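The snack tray, and why I love it

Mon 9 July

I have been wanting to write about snack packets for ages, and Montserrat Montes finally told me to get on with it, so off we go! My rule is simple: everything individually wrapped goes in one shallow tray, lying flat, with the labels showing. I got into it last November, when a parcel from Zundov turned up and I had no idea where to put it all (the cupboard was already groaning).
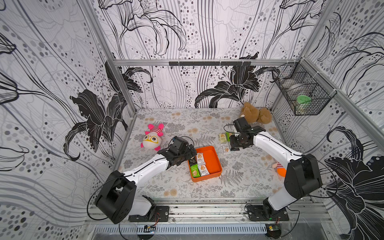 Picking the tray

Go for something with raised edges. I'm very fond of orange, it cheers up a grey patterned cloth no end, and you can spot it from the other side of the room. Mine lives on the fern print, which I still adore, marks and all. Little dry cakes are my favourite thing to put in it – the black packets say DRYCAKE in big capitals, and the picture on the front makes me hungry every single time.
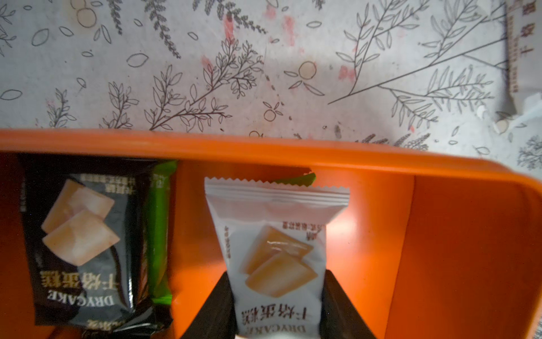
White wrappers crease if you so much as look at them, so I've stopped fussing about that. What I do fuss about is colour. Dark one top left, green one underneath, then the whites down the other side. Start with the left edge and the rest falls into place, and you're never shuffling things about at the end.
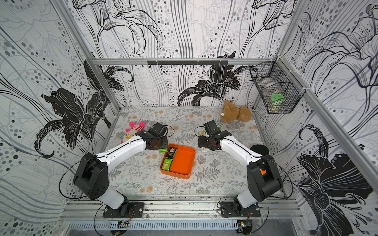 I tried standing them up in rows for a while, like files in a drawer, and they slumped over whenever I took one out. Flat is so much better. Two by two is plenty for an afternoon with a pot of tea, and anything extra can wait its turn on the cloth with the soft toys, who make very good company and never pinch the last one. I'm dreaming of a second tray now, perhaps in green!
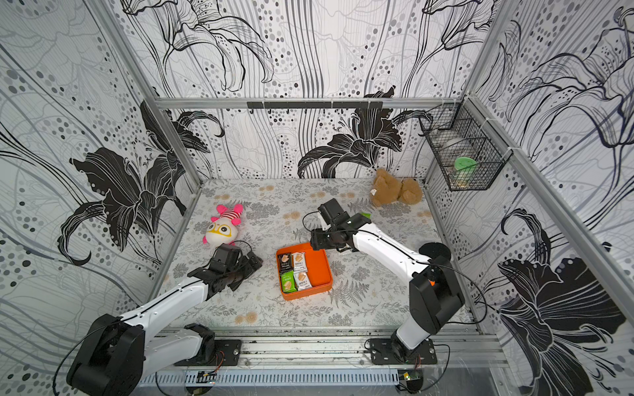
Begoñe Moya: Lovely idea, but do you not find the green ones always go first? In our house I'd be refilling that corner all day. I'm going to try it with the tea bags as well.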